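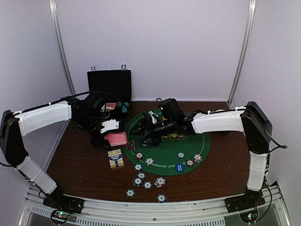 Local assembly: what are we counting?
Speaker notes, Percy Bedoya
16/07/2026

Slide 1 – title

Thank the organizers. Say up front that I spent nine years buying parts for truck bodies and I have no grudge against anyone in the room. Then say the title again slowly, because the question is the talk.

Slide 2 – the announcement

Read the Suvska press release out loud, first paragraph only. "A new era of local manufacturing for medium trucks." Pause there.

Ask for hands: who has been to a launch like this one? Who has been to two? Keep going until the hands drop. In my experience people run out of fingers before they run out of launches.

What the release says: Suvska will put together its Tadell medium truck at a plant outside the port. Planned output is 1,400 trucks a year. The word "manufacturing" shows up in every paragraph. The word "kit" doesn't show up at all.

Slide 3 – what comes in the box

Explain kits for anyone from the finance side. Keep it short.

A semi-knocked-down kit is a truck with the big pieces taken apart. Cab painted and trimmed, engine and gearbox already joined, axles ready. You bolt it together, fill it with fluids, check the brakes, drive it around the yard.

A completely knocked-down kit comes in a lot more pieces. The cab has to be welded and painted. That takes a paint shop, and a paint shop is where the serious money goes.

Both get called "assembly." Both get called "made here" in a speech. They are different businesses with different payrolls.

The Tadell is coming in with the cab already painted. I asked. Pascal Vasseur, who handles supply for them, was perfectly open about it when I called. So the information is available to anyone who picks up a phone, and I haven't seen it in one article.

Slide 4 – the duty gap

Go slowly here, it's the part people write down.

Finished trucks pay the full import duty. Kits pay less. The gap is meant to reward the work done locally. Fine. But the rule looks at how the truck arrives and barely looks at what happens to it afterward. If you can take the wheels and the cab off at the far end and put them back on at this end, you have a case for the lower rate.

I am not saying Suvska is doing that. I'm saying the rule wouldn't stop them, and I'd like someone to show me where I've misread it. Hortensia Nina has read it more times than I have and she reads it the same way. (She's in the audience, third row I think. Don't make her stand up.)

Slide 5 – the last one

The Puma light truck. Most of you remember it. Same kind of launch, same kind of promise: start with kits, then bring in local parts step by step.

The local parts list at launch was 14 items. Read them if there's time: battery, tires, seats, mud flaps, floor mats, the tool roll and so on. Skip the rest if we're running late.

Three years on, the list was still those 14. The plant had added nothing. It did good work on what it had. I bought from some of the same suppliers and I'd buy from them again. But a battery and a set of tires were being sourced here before the plant opened, for the replacement market. Counting them as new local content is generous.

Somebody will say volumes were too low. Agree with them. Volumes were too low, and they were predictably too low, and the tooling for a stamped door costs the same whether you make a few hundred or many thousands. So why was the door on the five-year plan?

Slide 6 – jobs

Be careful with tone. These are real jobs and people in this room have them.

The figure given out at launches usually folds together the line workers, the dealers, the drivers, the security staff and a guess at what the suppliers might hire. Ask for the line workers alone. At the Puma plant the line ran with 3 stations per shift for most of its life. You can walk past the whole thing in the time it takes to finish a coffee.

Jhonatan Giraldo ran one of those stations. His point to me, and he said I could use it, was that the training was decent and it stopped at the torque wrench. Nobody on his shift learned to fix a fault in the wiring loom. If a loom was bad, a new one came in the next container.

Slide 7 – one that went better

Don't skip this, otherwise I sound like a crank.

Samik, the trailer and body builder. No launch to speak of. They started out repairing tippers, then built their own, then began making crossmembers for other people. Maarja Luik, their production manager, showed me around in February and I came with my usual list of awkward questions. She had invoices for most of them. Steel bought, hours welded, parts rejected.

I still have doubts. Their axles are imported and probably always will be, and one big customer takes too much of what they make. But I could follow the value from the plate to the finished body, and I can't do that with the Tadell.

Slide 8 – what I'd ask Suvska

Leave this up while I talk.

How many hours of labor go into each truck at the plant, from opening the crate to the gate?
Which parts are bought here that weren't bought here before?
What is the date for painting cabs locally, and what happens to the duty rate if the date is missed?
Who holds the drawings for the chassis?
Can a fleet buyer get a repair part faster than with the imported version?

The last one matters most to operators. A truck off the road earns nothing, wherever it was bolted together. I've heard that parts supply will improve with the plant. I heard it about the Puma as well, and we waited six weeks for a clutch cylinder.

Slide 9 – close

I hope I'm wrong about this one. The trucks look decent, the price is fair if it holds, and the people running the yard know what they're doing.

Ask the duty office to publish the labor hours for each plant once a year. One page would do. If the number is good, Suvska gets better advertising than any ribbon cutting.

Questions. If it's the man from the dealers' group again, let him finish before answering. Spare slide with the kit definitions is after this one if anybody wants them back up.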